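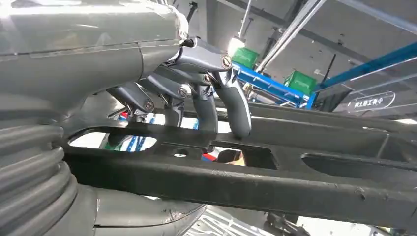 Four-fingered robot hand over a black control arm in the workshop. Free for editorial use, credit Jernilik.

PRESS RELEASE
For immediate use

JERNILIK OPENS ITS DOORS FOR A DAY OF ROBOT HANDS AND CAR PARTS

Customers, students and neighbours watch suspension parts being handled at the Bravness works

Jernilik, the parts handling firm, held its first open day for the robot hand project this December. Full house from the 11 am session on. Visitors came to see a grey four-fingered hand work on real suspension parts, on the real floor, with the crates and racking left where they always are.

The project is run together with Wevach, who write the control software, and Khumalo, who supply cast parts to garages and rebuilders. Bravness is the site. All three had people on the floor all day to take questions.

What was shown. Control arms, mainly — the long cast pieces that tie a wheel to the body of a car. Awkward things to pick up. Ribs along the edges, openings of different shapes, weight that sits further to one end than you would guess. They come in dusty and nobody at Bravness cleans them first. The hand has to find a place for its fingers, keep hold, and put the part down the right way round for the next station.

Each session ran the same way. Short talk, safety briefing, then the work itself with visitors behind the yellow line. Part lifted, part turned, part set down. Then again with a diffrent part, picked by someone in the crowd. Two of the sessions were given over to students from local colleges, who were allowed to choose the starting position as well and made full use of it.

Hui-mei Tu, who leads the project for Jernilik, gave the talk at every session.

"People have seen films of robots doing backflips," she said. "I wanted them to see one pick up a control arm. It's slow. Some goes it takes a second try at the grip and we left that in, we didn't want a show where everything had been set up to go well. If a visitor asks why it stopped, the engineer standing there should be able to tell them."

On jobs, which came up in every session, she was asked whether the hand would replace people on the sorting benches.

"The benches are staffed by people who know more about these parts than we do. They have been teaching us for 2 years. The plan we've agreed is that the hand takes the lifting and they keep the checking. I can't speak for every firm but that is what is written down for this site."

The works handles 1,000 control arms in a normal week and expects to reach 2,000 when the second line is running. Most of the lifting is still done by hand or with a hoist. Jernilik says the robot will go on working alongside the benches through the winter, on day shift only, with a member of staff at the stop button at all times.

Wevach used the day to show how the fingers are driven. Screens beside the cell gave the force at each fingertip as the part was lifted, and visitors could compare a good grip with a poor one. A table next to it had spare castings to pick up and feel the weight of. This was the busiest table of the day and Khumalo had to fetch more parts from the stores after lunch.

Younger visitors were given a sheet to fill in with the names of the parts on the table. The the answers are now on the Jernilik website, as several parents asked.

Also on the day:

Tours of the stores and goods-in, led by the Bravness shift team
A talk from Khumalo on what happens to a casting before it reaches the works
Tea, coffee and a very long queue for the bacon rolls

Jernilik would like to thank the night shift at Bravness, who cleared the walkways before opening, and the neighbours on the access road for putting up with the parking.

A second open day is planned for spring. Places will be free but must be booked, as numbers on the floor are limited. Sturdy shoes needed, no sandals, and long hair tied back. Schools and colleges wanting a group session should get in touch early — the last ones went quickly. Step-free access to the viewing line is available through the goods-in door, please say when booking.

ENDS

Notes to editors

Jernilik builds and runs handling equipment for vehicle parts. Wevach develops control software for robot hands. Khumalo supplies cast suspension parts.

Hui-mei Tu is available for interview. Filming at the works is possible by arrangement, mornings preferred.

Requests to the Jernilik press desk.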